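Chapter 5
Building the Bench Frame

The arms covered in Chapter 4 are sold without a base. A builder working at home or in a shared workshop must supply one, and the quality of that base sets an upper limit on every later result. Calibration, covered in Chapter 6, assumes that the two arm mounts do not move relative to each other. If they do, the error cannot be removed in software.

This chapter describes a tabletop frame made from aluminum extrusion. The design follows one drawn up by Yvette Grewal and Oldřich Kolář for the Pleditov shared workshop, where it replaced a pair of clamped plates. With the clamps, the mounts shifted after each long session and calibration had to be repeated. The frame needs 14 corner brackets and can be assembled in an evening with hex keys and a square.

After reading this chapter you should be able to choose a tabletop, cut and square the rails, fix the mounting plates, and check the result under load.

5.1 Layout

The frame is a rectangle bolted around a wooden top, with rails along both long sides. Each arm has its own plate, one at the left and one at the right, so that the two grippers share the middle of the table. Diagonal braces near the front corners resist racking, the sideways lean that appears when an arm stops suddenly. Light mesh baskets are suitable first objects, as the rim gives a gripper an edge to close on.

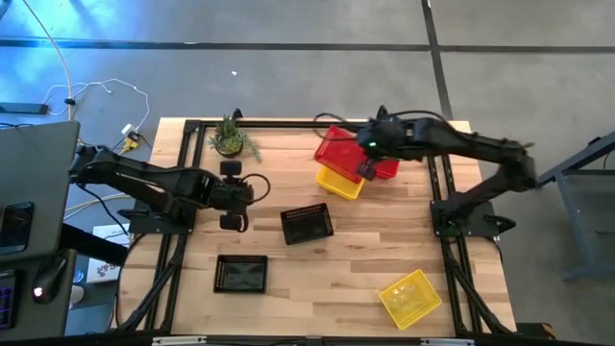 5.2 Choosing the Top

Butcher block is preferred. It is heavy, stays reasonably flat, and holds screws well. Seal both faces before assembly; a top sealed on one face only will cup as the humidity changes.

Measure the two diagonals of the top before cutting any rail. A difference of more than 5 mm should be corrected with a saw. Do not pull the top square with the frame, because the stored tension will reach the mounting plates.

The plates in this build are 298 mm long. Mark their positions in pencil, but do not drill until the rails have been squared as described in Section 5.3.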